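Namisel Opens Shared Office and Lab Floor in Grutbridge

26 March 2021
By the Namisel press desk

GRUTBRIDGE — Namisel has moved its office and lab staff onto one open floor, ending an arrangement that kept the two groups in separate buildings across town.

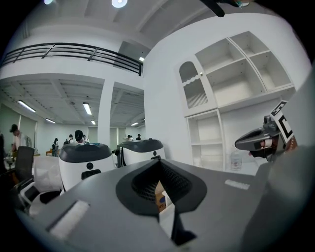

The move was finished this month. Desk staff and lab staff now share the same large room, with white walls and a white ceiling where the beams and tracks have been left exposed. The company chose to keep the ceiling open so that power and lighting can be shifted when the layout changes.

The fit-out was handled by Dremitz, a Grutbridge contractor, and took 88 working days. Most of that time went into wiring and painting. Dremitz also took down the partition walls put up by an earlier tenant and repaired the floor where they had stood.

The floor covers 2799 square feet. Namisel's two former sites came to some 3000 square feet together, but a good part of that was hallway and storage. The company says the new layout gives it more usable room for machines and test work, and that people on the office side can walk over to the lab side without booking a visit.

Mesh-back office chairs and other furniture in good shape were brought over from the old offices. Desks that did not fit the new plan were passed on to Malabanan, a secondhand office dealer, which will sell them from its Grutbridge showroom through April.

"We spent too much of the week driving between buildings," the company said in a statement. "Now the people who write the plans sit in the same room as the equipment."

Namisel has signed a lease of 3 years with an option to renew. Mail and deliveries should go to the new site starting in April. Phone numbers and email addresses stay the same. Visits are by appointment only for now, and suppliers who have a standing delivery time will be contacted with the new loading instructions.

Comments

gb_commuter: Is the parking lot behind the building shared with the other tenants? It was always full when I worked over there.

Patternroom: Glad they left the ceiling alone. Our place put in drop tiles and it feels half the height.

tallgrass40: Does Malabanan deliver? I could use two desks but I only have a small car.

gb_commuter: @tallgrass40 they did for me last year, small fee. Call first.

Last updated: 4:10 p.m.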